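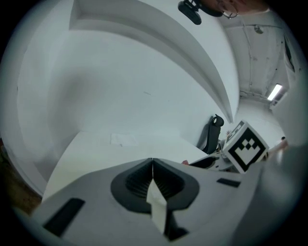 Light grey housing, charcoal rim.

Adds

The song had been out for nine days when Ustdale FM played it for the second time, and Hazem Alaoui, who was paid to notice such things, wrote it down.

He had been plugging records for 23 years. In the early days this meant trains, biscuits and a bag of CDs. Now it meant a spreadsheet with a row for every station that might conceivably be persuaded, and a column headed "Warm?" in which he typed things like "said hello back".

The singer was called Brilia. She had left a group called Dewan in September, on excellent terms, according to a statement so warm that three of the four members were said to have cried on reading it. The fourth was Brilia, who had not been shown it. Her first single on her own was called "Ito". When interviewers asked what Ito meant she said it was a feeling. Hazem had asked her the same thing in the back of a taxi and she had said it was what her phone did to "it's over".

"Should we change it?" he said.

"It's on the artwork," said Brilia, and that was that.

The label wanted adds. An add was a station promising to play the song, as opposed to playing it, and the label valued the promise more highly. You could put an add in an email. Hazem had one, from Ustdale, and Ustdale had 2,490 listeners in a good week, a number the station printed on its mugs.

He rang the head of music to say thank you.

"We like it," she said. "We've got it in after the traffic."

"Before the news?"

"Sort of during the traffic. Depends on the roads."

He wrote "during traffic" in the spreadsheet, looked at it, and changed it to "drivetime".

The trouble was Dewan. Dewan had released their own single on the same morning, now as a trio, and 59 stations had taken it straight away. It was a song about how much they didn't miss anybody. Hazem had heard it in a chemist's, a petrol station and a lift, and by the lift he had caught himself doing the harmony. Brilia's old part, as it happened. They had left a gap where she used to go.

"Have you heard theirs?" she asked him that evening.

"Bits of it."

"It's good, isn't it?"

"It's all right."

"It's really good, Hazem. I wrote the bridge."

He sat up. "You wrote the bridge?"

"In the summer. I said they could keep it. I thought it was a bit much."

He did some thinking about percentages, and then some about lawyers, and then he asked her as gently as he could whether there was anything in writing. There was a birthday card. On the inside, under the kisses, all four of them had signed for a quarter each.

"So every time they get played," he said.

"I suppose so."

"In the lift."

"Do they pay for lifts?"

He opened the spreadsheet and made a new tab. He didn't name it. Then he rang the head of music at Ustdale, who was eating something crunchy and didn't stop.

"Quick one," he said. "The new Dewan. Are you on it?"

"No, we felt it would be disloyal," she said. "To you, really. You were so nice about the mug."

Hazem looked at the mug. It had his pens in it.

"I think," he said, "you could probably find room for both."

"After the traffic?"

"Before it," said Hazem. "Well before it, if you can – and twice on Sundays."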